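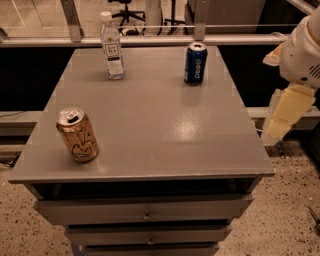 필스테드는 사무실과 작업장에 음료와 간식을 넣어 주는 회사다. 직원은 많지 않고, 거래처는 한 해 사이에 꾸준히 늘어 지금은 300곳이다. 7월의 어느 오전, 창고 한쪽에 붙은 사무실에서 운영을 맡고 있는 대표를 만났다. 배송 차량이 나간 뒤라 전화가 조금 뜸한 시간이었다.

대표는 원래 식자재 도매 쪽에서 일했다. 음료 납품으로 옮긴 것은 우연에 가까웠다고 한다. "거래하던 식당 위층에 설계 사무실이 있었어요. 거기서 생수 몇 박스만 같이 올려 달라고 했죠. 그다음 달에는 탄산수, 그다음에는 커피 캡슐이었고요. 주문서가 따로 필요해지면서 사업자를 냈습니다."

처음 2년은 품목을 늘리는 데 집중했다. 고객이 찾는 것은 웬만하면 들여놓았고, 목록은 한때 851종까지 불어났다. 지금은 456종이다. 줄이는 과정이 쉽지는 않았다. "한 달에 한 박스 나가는 음료가 선반 한 칸을 차지하고 있었어요. 유통기한 지나서 버리는 것도 꽤 됐고요. 그런데 그 한 박스를 시키는 분이 꼭 있거든요. 뺀다고 공지하면 전화가 옵니다."

그래서 정한 기준이 석 달이다. 석 달 동안 두 곳 이상에서 주문이 없으면 목록에서 내린다. 다만 찾는 곳이 한 군데라도 박스 단위로 미리 예약하면 구해다 준다. 대표는 이 방식으로 바꾸고 나서 폐기량이 눈에 띄게 줄었다고 말했다.

사람들이 사무실에서 무엇을 마시는지도 달라졌다. 몇 년 전만 해도 주문의 절반은 믹스커피와 주스였다. 요즘은 생수와 당이 없는 탄산수가 앞자리를 차지한다. "콜라가 안 나가는 건 아니에요. 오후 세 시쯤에는 다들 단 게 당기나 봐요. 냉장고 채우러 가 보면 탄산수는 오전에, 콜라는 오후에 빠진다고 담당자들이 그래요. 우리가 재 본 건 아니고 들은 얘기입니다."

큰 거래처 가운데 하나는 가구 회사 스투스타부라의 조립 공장이다. 여름이면 물 주문이 부쩍 많아진다. 지난달 이곳에 들어간 생수만 2,766병이었다. 공장은 사무실과 배송 조건이 다르다. 하역장까지는 차가 들어가지만 휴게실은 건물 반대편이고, 교대 시간에는 통로를 쓸 수 없다. "처음에 그걸 모르고 갔다가 한 시간을 기다렸어요. 지금은 아침 여섯 시 반에 들어갑니다. 기사님은 힘들죠. 대신 그날은 일찍 끝냅니다."

주문은 플로스토바리라는 재고 관리 프로그램으로 받는다. 쓴 지는 1년이 조금 넘었다. 그 전에는 문자와 전화, 종이 메모가 섞여 있어서 같은 주문이 두 번 나가는 일이 잦았다. 프로그램이 모든 걸 해결해 준 것은 아니다. 단골 중에는 여전히 전화로만 주문하는 곳이 있고, 그런 주문은 직원이 받아 적었다가 점심 전에 한꺼번에 입력한다. "바꾸라고 권한 적은 있어요. 싫다고 하셔서 그냥 둡니다. 전화하시면 다른 얘기도 하시고, 그러다 컵도 추가하시고 그래요."

빈 병과 캔 문제도 물었다. 필스테드는 작년부터 배송 때 빈 용기를 함께 수거한다. 거래처에서 라벨을 떼고 헹궈 놓으면 가져가는 조건이다. 참여하는 곳은 전체의 거의 절반이라고 했다. 헹구지 않은 캔이 섞이면 여름에는 차 안에 냄새가 밴다. 수거용 자루는 림에서 나온 두꺼운 제품을 쓰는데, 얇은 비닐은 계단에서 자주 터졌다고 한다. "돈이 되는 일은 아닙니다. 기름값 정도 나올까 말까예요. 그래도 어차피 빈 차로 돌아오니까요."

처음 음료 납품을 받으려는 사무실에는 적게 시작하라고 권한다. 담당자가 의욕이 넘치면 첫 주문에 열 종류씩 넣는데, 한 달 뒤에 가 보면 서너 종류만 비어 있다. "생수 하나, 탄산수 하나, 단 음료 하나. 그걸로 한 달 해 보고 빈 칸을 보시면 됩니다. 설문은 안 하셔도 돼요. 설문에는 다들 건강한 걸 쓰시거든요."

가을에는 냉장고 대여를 시작할 계획이다. 중고 두 대를 들여와 창고에서 시험하는 중인데, 한 대는 소음이 커서 돌려보낼지 고민하고 있다. 인터뷰가 끝날 무렵 전화가 다시 울리기 시작했다. 종이컵이 빠졌다는 연락이었고, 대표는 오후 차에 실어 보내겠다고 답했다.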